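3.2 Rules for wrist views in simulated trials

9 shares · 2 comments

The rules of this section were written after the first series of trials at Brarmont, when we found that two laboratories used the same task file and reported results which could not be compared. The difference did not come from the controller. It came from the way the operators decided that a trial is valid. At Brarmont a trial was started as soon as the simulator was loaded, while at Ongart the operator first checked the view of the wrist camera and rejected a part of the starts. Both habits are reasonable, but they must be written down.

We propose that every simulated trial is recorded with its wrist view from the first step, and that the view is kept together with the log of joint positions. The start view should be stored without any correction of brightness. If a laboratory prefers to correct it for publication, the original must stay available for 90 days after the report is sent.

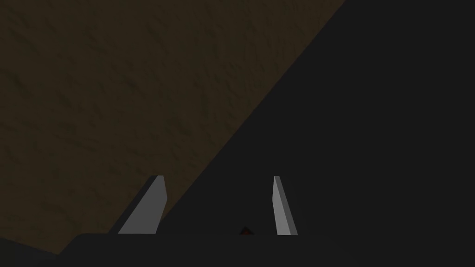 Figure 2. Wrist view in simulation, with the two fingers of the gripper.

The second rule concerns the validity of a view. In our first draft, a view was called valid when both fingers were visible to the operator, and Deisy Sánchez, who reviewed the draft for Orivov, objected that this condition is too weak. Figure 2 supports her objection. Both fingertips can be seen and they stand well apart, so the view passes the draft rule, but the right half is covered by a flat dark region in which no detail can be read. The small reddish shape between the fingers is also hard to judge — it may be the tip of an object or a marker on the gripper. An operator who has only this view cannot say what the arm is close to. We therefore ask that such a view is classified as "restricted", and that a second view from a fixed camera is stored with it.

A restricted view does not make the trial invalid. It only means that no statement about contact or distance may be based on the wrist view alone. In the report, restricted trials are listed separately, and when they are more than 10 in one series, the series must be described with the lighting settings of the simulator. The Brolter template already has a field for these settings, but in the earlier version it was optional and most laboratories left it blank.

The third rule is about the person who classifies. The operator who runs the trial should not classify its views. In small groups this is difficult to respect — at Ongart the same person did both tasks until October — and we accept in this case a classification made on a later day, without access to the result of the trial.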